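Dratora Medical Staffing – Payroll Equity Inspection Checklist
Site: Brostley outpatient clinics
Form 353, completed 2024-04-29

Scope: starting pay and on-call loadings for salaried physicians in their first 3 years after residency. Locum contracts are checked on a separate form.

1. Offer letters on file for every physician in scope
Result: Pass
Comment: Two letters were filed under the former clinic name. Re-indexed during the inspection.

2. Base salary matches the published step
Result: Pass with comment
Comment: Step placement is correct, but the reason for crediting prior service is left blank on several forms. A blank field is not acceptable for any placement above step one.

3. Signing bonus approved before the offer was issued
Result: Fail
Comment: Approval on file 2329 is dated after the offer. Clinic to supply the email trail or record an exception.

4. On-call loading paid at the same rate for the same roster
Result: Pass
Comment: Checked against the Gasar roster export. Rounding differences under one dollar ignored.

5. Part-time salaries calculated from the full-time rate
Result: Pass
Comment: The 80 per cent appointments were recalculated by hand and agree with payroll.

6. Comparison by gender run before annual review
Result: Not completed
Comment: The Szilágyi template was opened but the specialty column was not filled in – without it the comparison mixes family practice with surgical posts. Rerun by specialty and hours. 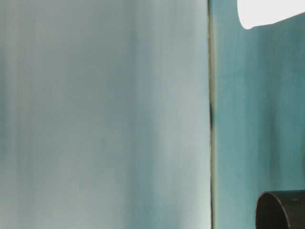

Pale blue-grey panel, smooth matte surface, no labels or markings.

7. Negotiated amounts recorded with a written reason
Result: Fail
Comment: "Market" is entered as the only reason in most cases. Name the competing offer or the vacancy period.

8. Access to salary files limited to authorized staff
Result: Pass
Comment: None.

Follow-up: items 3, 6 and 7 to be cleared by the end of May. Item 2 will be sampled again at the next inspection.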